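Counter Two Goes to the Arms on 1st July

The food and snack counter on the ground floor of the Jurnance building changes over on 1st July. From that morning, trays for pre-ordered lunches will be put together by the two-arm station that has been running behind the partition during June. Walk-up orders stay where they are, at the main counter, with people serving.

The station was set up by Jirkik, who also look after the sorting line in the mail center. It picks packaged items from the racks and baskets on the table and sets them on a tray. It does not cook, pour or cut anything, and it does not take payment. Hot meals are still plated in the kitchen.

Waqas Tarar, who manages catering for the site, said the change came out of the lunch rush. The counter takes up to 1000 pre-orders in a busy week, and most of them are a sandwich, a drink and something sweet. "My team was spending the best part of the morning putting the same three things on a tray," he said. "Then the doors opened and they were already tired."

No jobs are being cut. The 2 posts that covered tray assembly move to other duties. One goes to the hot counter, which has been short since spring, and the other becomes a station attendant, responsible for restocking, checking dates and dealing with anything the arms drop or leave behind. The attendant post is paid one grade higher. Staff who want to be considered should speak to Waqas before the end of June.

Shift times do change. The early start for tray assembly goes away and the first catering shift will begin an hour later. Marion Nisbet, the staff representative for catering, said most people were glad of that, but not all of them. "Some of us had arranged our afternoons around finishing early," she said. "We have asked for the old hours to be kept for anyone who needs them until the fall, and that has been agreed in writing."

Marion also raised the question of pace. In the first trials the attendant was expected to refill the racks while the arms were moving, and people did not like reaching in. The rule now is that the station is paused for every refill, however small. Anyone working there may press the emergency stop at any time and will not be asked to justify it. Lost time on the station will not be counted against the person on shift.

Training is in room 401 and takes half a day. It covers pausing and restarting, loading the racks, and what to do when an item is placed badly. Groups are limited to 10, and sign-up is through the Habte page as usual. Agency staff are included and will be paid for the time.

If your pre-order is wrong, take it to the main counter and it will be replaced there. Please tell the server which item was missing or swapped - the notes go to Jirkik at the end of each shift.
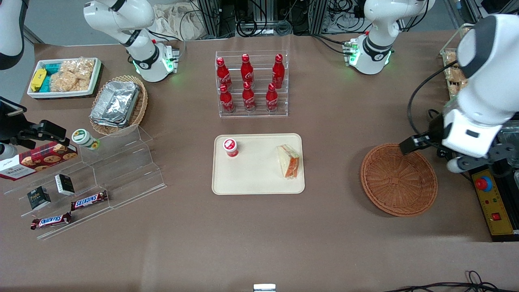

Allergy orders are not part of the change. They will still be packed by hand in the kitchen, labeled with the customer's name and handed over in person. Comments on any of this can go to Waqas or Marion before the changeover.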